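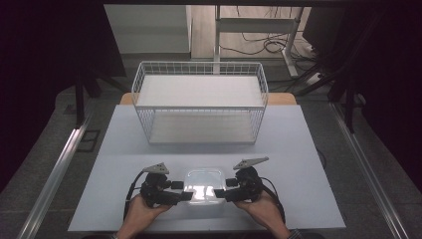 Rungnapa wrote to me after last month's post to say that I was wrong about soaking the rice overnight, and that four hours is plenty if the rice is new crop. She has been making khao niao for longer than I have been eating it, so I tried it her way on Tuesday and she is right. New crop rice soaked overnight comes out soft at the edges and sticks to the cloth. Four hours gave me whole grains with some chew.

Old crop is a different matter. The bag I bought in May was old crop, though I had to ask at the shop because the label doesn't say. With that bag I still go overnight, and if I forget, I use warm water from the tap and give it three hours. It isn't as good but it is dinner.

A few people asked for amounts, so I weighed everything this time. For two adults and one child who mostly eats the rice and ignores the rest, I use 400 grams of dry rice. If Pichit is coming over I go up to 700 grams, and there is usually a bit left for the morning. I rinse it until the water is cloudy but no longer white, which takes me four changes. Then cold water to cover by two inches, and I leave it on the counter with a plate on top.

Steaming is where I changed the most. I used to do it in a metal colander over a stockpot, with a dish towel inside and a lid pressed down on it. That works if you have nothing else. The trouble is that the steam comes up the sides of the towel and the middle stays hard, so you end up steaming for 40 minutes and the outside goes to paste. In the winter I finally bought the bamboo cone basket and the thin pot with the narrow neck. The same rice is done in 20 minutes. At the 12 minute mark I flip the whole lump over with a quick toss of the basket. The first few times I was scared of the toss and used a wooden spoon instead. The spoon is fine too.

The basket needs some looking after. Soak it before the first use, or it will smell like a hardware store. After each use I fill it with water, leave it ten minutes, and scrub out the stuck grains with a stiff brush and no soap. Dry it completely before you put it away. I kept my first one in the cabinet under the sink and it grew a black spot the size of a quarter in a week. The second one hangs on a nail by the back door and has had no trouble.

Once the rice is cooked, turn it out on a board or a big plate and spread it with a wet paddle for a minute to let the steam off. I skipped this for years. If you put it straight into a covered container the bottom inch gets wet and gluey. Spread it, fold it back over itself two or three times, and then cover it.

On leftovers, Nuanchan Wattanapong left a comment saying she freezes hers in flat packs and steams them from frozen. I have done that twice now and it is better than the microwave, though the microwave with a damp paper towel is what I do on a work day. Leftovers that have been in the fridge a day are good pressed into patties, salted, brushed with beaten egg and grilled. I do mine under the broiler on an oiled rack, and they need watching - the egg goes from yellow to burnt very fast. Two coats of egg, with a couple of minutes in between.

I have not had any luck with the black sticky rice on its own. It stays hard however long I soak it. Jirayu mixes one part black to three parts white and soaks them in the same bowl, which turns everything purple, and that is the next thing I want to try. I have most of a bag of the black to use up.

Next time I will write up the dipping sauce with the toasted rice powder. I made it last weekend and it had far too much lime in it, so I need another go before I put down any amounts.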